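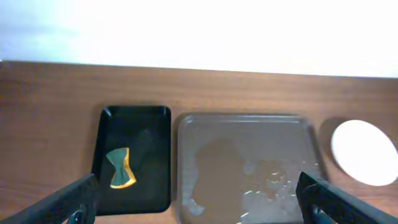

Feb 5, 2018
Shared workshop, Arnel bench

Picked up where I left off with the washing-up arm. Jemal (that's the arm's name, it was on the side of the crate the base came in and it stuck) is back together after the elbow rebuild and I'm pretty pleased with it! The new belt has taken most of the slop out. If I waggle the wrist by hand there's still a bit of play, but nothing like the clonking we had before.

Layout for this round is sponge in the small black tray, big grey tray in the middle, white dish on the right. I want to keep it like that for a while so please don't tidy the bench into something more sensible. The pick is taught from that end and the whole routine runs left to right.

Things I changed:

Servo on the gripper is now the Londano one, the cheaper of the two. Quieter than the old one, and it doesn't hunt when it's holding something soft. Open position is 900 on the slider, closed on a sponge is 200. Going lower than that just squashes the foam flat and the motor starts to whine, so I've put a stop in the code.

Wrist camera exposure is still on auto and I don't love it. The stuff past the far edge of the table goes pure white and the black tray is so dark that the floor of it is basically one blob. The sponge does stand out nicely though, the yellow-orange foam edge especially, so I'm looking for that colour and ignoring the green side altogether. Might be a mistake if it lands green side up and flat, we'll see.

The grey tray is a pain. It's shiny, it's got brownish patches all over the floor of it, and every little glint comes up as a possible edge. I spent ages fiddling with the threshold before giving up and just masking the tray out of the sponge search (should have done that first). The mask is in the Idmont folder with the rest of the vision bits, file is called greymask and there's only the one, so don't overwrite it.

The sponge is the pinched-waist kind and I'm aiming the fingers at the waist. My thinking is that the flared ends ought to stop it sliding out sideways. Grip angle has to follow the tilt of the sponge or one finger comes down on a corner, so I've added the rotation step back in. It makes the approach slower. Fine by me.

Did 17 dry runs with the fingers stopping well above the tray, no faults in the log. Loop delay was 1000 ms for all of those, I'll bring it down once I trust the elbow.

Still to do:
fix the exposure by hand and write the number down this time
shorter screws for the left finger
some sort of non-slip under the black tray, it's very light
find out who has the small hex keys
wiping motion for the dish, haven't even started on that

Power supply is off at the wall and the arm is parked. If you need the bench, move the trays by all means but mark the corners with tape first.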